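Célula de separação Zumura, com pinça Astik | Equipamentos | Antunes Automação

# Zumura: célula compacta para separar e arrumar embalagens

*Página revista em janeiro de 2022, depois do dia aberto.*

Quem me conhece sabe que sou péssima a escrever fichas técnicas (perco-me sempre nas histórias), por isso a ficha a sério está no PDF e aqui conto-vos como a Zumura se portou no dia aberto, que é o que toda a gente me tem perguntado por telefone!

A Zumura é um braço de 6 eixos montado numa bancada própria, com a pinça Astik e uma câmara pequena junto ao punho. Pega em pacotes, caixas e frascos, vê para que lado estão virados e pousa-os onde lhe dissermos. Passa numa porta normal de armazém, com os seus 83 cm de largura, e liga-se a uma tomada comum. Foi assim que a levámos para o pavilhão, aliás, numa carrinha emprestada e debaixo de uma chuva medonha.

## O que mostrámos no dia aberto

Tínhamos preparado uma demonstração toda arrumadinha com caixas de cartão iguais. Durou até à primeira visita de uma distribuidora alimentar, que quis logo ver produtos do dia a dia. E com razão, quem compra uma máquina destas quer vê-la às voltas com o que vende!

A marcação das zonas é muito simples: fita azul colada à mão na bancada, e o programa fica a saber onde acaba uma zona e começa a outra. Não precisa de ficar tudo em esquadria. Um pacote de leite Pascual pousado de um dos lados da fita, virado ao contrário para a câmara, é um bom ponto de partida para perceber como se trabalha com ela. 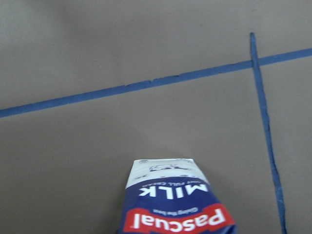
## As perguntas que mais ouvi

**A embalagem tem de estar direita?** Não. A orientação é calculada a partir da imagem, e o braço roda o punho antes de descer. No arranque ensina-se cada artigo com 20 fotografias, tiradas em posições diferentes.

**E se o cartão for mole?** A força da Astik regula-se no ecrã, artigo a artigo. Comecem sempre por baixo e vão subindo (eu já esborrachei um pacote de natas e não recomendo).

**Posso mudar as zonas sozinho?** Pode, claro. Descola a fita, cola a nova, abre o Hiten, que é o nosso programa de configuração, e corre a leitura da bancada.

**Quem dá a formação?** A Tove Vigfúsdóttir, que fez também as demonstrações do dia aberto e tem muito mais paciência do que eu.

## O que vem incluído

- Braço, bancada e pinça Astik
- Câmara de punho com cabo de reserva
- Licença do Hiten para um posto
- Rolo de fita azul de 50 m
- Um dia de formação nas vossas instalações

A vedação de segurança é orçamentada à parte, depende muito do espaço.

## Ver a Zumura a trabalhar

A próxima demonstração é em abril, na nossa oficina. Tragam as vossas embalagens, de preferência as que dão mais dores de cabeça, e avisem antes por e-mail para reservarmos a bancada. Estacionamento há nas traseiras, mas o portão é estreito para camiões.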